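공유 작업실 로봇팔 물체 집기 과제 보고서
Loninus 작업실 조 / 11월 제출

1. 과제 개요
작업실 탁자에 PiPER 로봇팔을 설치하고 금속 접시 주변의 작은 물체를 집는 동작을 만들었다. 제어 프로그램의 이름은 Clalumis로 정했다. 대상 물체는 모양과 표면이 서로 다른 것으로 골랐고, 주 대상은 청록색 뼈 모양 장난감이다.

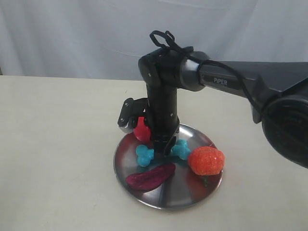
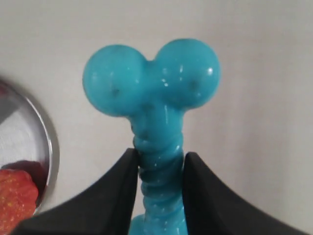
청록색 장난감과 그리퍼. 위는 바깥에서, 아래는 손목 카메라로 찍은 것.

2. 제작 과정
처음에는 팔의 기준 위치를 눈대중으로 잡았는데 전원을 껐다 켤 때마다 값이 달라졌다. 탁자에 기준점을 표시하고 시작 자세를 파일로 저장하도록 바꾼 뒤 차이가 줄었다. 접근 높이는 접시 면에서 70mm로 정했고, 그 아래에서는 속도를 낮췄다. 케이블은 관절이 돌아갈 여유를 두고 팔 위쪽으로 넘겼다.

3. 기록
동작 기록은 모두 300회분을 저장했다. 손목 카메라 영상에서 3942장을 뽑았고, 흔들리거나 대상이 가려진 것을 빼고 2604장을 남겼다. 분류는 손으로 했으며 예상보다 오래 걸렸다.

4. 문제점
가운데가 가는 물체는 중심을 맞추면 되지만 둥근 물체는 손가락 끝에서 밀려났다. 금속 접시의 반사 때문에 물체 경계를 잘못 잡는 경우도 있었다. 조명을 옆으로 옮겨 보았으나 반사 위치만 바뀌었다.

5. 남은 작업
무광 접시로 바꾸어 같은 조건에서 다시 기록한다. 손가락 끝에 붙일 고무 패드는 Kettani에 주문했고 아직 받지 못했다.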